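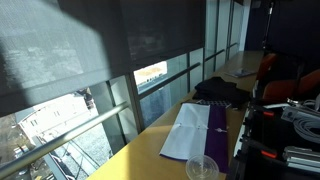 Robot Safety and Fault Analysis
Handout 7: The Hesthorpe stop that didn't stop
For discussion Mon 20 June

Read this before class. The incident report is in the course folder, along with the log export. Read the log first. The report was written by people who already knew what they wanted to say, and it shows.

1. What happened

Hesthorpe ran a small pick-and-place cell at its Loltadero site. One arm, one conveyor, a light curtain across the loading side, and a vision system that looked for cloth pouches on a tray. The cell controller was a Sinix unit. Integration was done by an outside firm, Jacobs.

In October an operator reached through the light curtain to straighten a pouch. The arm should have stopped. It slowed, kept moving, and pushed the tray into the fixed guard. The operator had a bruised wrist. The tray cracked and the gripper mount bent. The cell was back in production the next morning, before anyone had looked at the log.

The report gives the cause as "sensor error due to lighting conditions." Please keep that phrase in mind while you read the rest.

2. The lighting story

The cell stood near a south-facing window. The report says low sun reached the tray in the afternoon, the camera saw glare, and the system lost track of the pouch. All of that may be true. Cameras do struggle when one half of a work surface is in full sun and the other half is in shade. Exposure set for the bright part loses dark cloth in the shade, and exposure set for the shade washes out anything white. A shadow with a hard edge can pass for the edge of an object. We covered this in Handout 4 and I won't repeat it.

But the vision system had no part in the stop. It told the arm where to go. The light curtain was wired to tell it when to quit. A glare problem explains a bad pick. It doesn't explain an arm that keeps moving with a hand in the cell.

The report never says how glare on a camera could delay a light curtain. I have asked three classes to find the link and none of them has.

3. What the log says

Times are in milliseconds from the moment the curtain was broken.

0 – curtain output drops
2 – safety input on the controller changes state
80 – controller issues "reduced speed"
116 – arm begins to slow
215 – contact with the fixed guard, drive fault, arm stops

Look at the third line. The controller got the signal almost at once and then asked for reduced speed. There is no stop command anywhere in the export. What finally stopped the arm was the guard.

The curtain worked. The input worked. The controller did what it had been set up to do, and somebody had set it up to slow down when the curtain was broken. The change history shows that setting was altered during commissioning, with the comment "nuisance stops, temp." It was never changed back. The report mentions this in an appendix, in one sentence, with no date.

4. Things I don't believe

"The operator should not have reached in." The curtain was there for exactly this. If reaching in had been impossible they could have saved the money.

"The risk assessment was up to date." It was signed. It describes a full stop on the loading side, so either it was written before the change or the person signing it didn't test the curtain.

"Blinds have been fitted and the issue is closed." Blinds may well help the camera. They do nothing for the setting in section 3, and the report doesn't say the setting was corrected. I would want to see the curtain tested with the arm at full speed and the stopping time measured – more than once, and with the heaviest tray.

I should be fair here. We have the report and one log file. We don't have the wiring drawings, and the export may have dropped some events. The clock on the controller and the clock on the drive may not agree, so treat the gap between 80 and 116 with some care. The order of events is safer ground than the exact times.

5. Before you work on any cell in this course

Find the stop button and press it with the arm moving slowly. Watch the arm, and don't go by the light on the button.
Break each guard or curtain in turn with a test stick. Never use your hand.
Read the change history. Search for "temp," "test," and "bypass."
Keep cups, coats and loose cloth out of the arm's reach.
If a stop annoys you, write it down and ask. Don't edit the setting.

6. For class

Bring one page. Rewrite the cause statement from the report in no more than four sentences, using only what the log and the change history support. Mark anything you had to assume.

Also decide who should have caught the commissioning change: Hesthorpe, Jacobs, or both. "Better communication" will not be accepted as an answer.

Handout 8 covers stopping distance and where to mount a curtain. Bring a calculator.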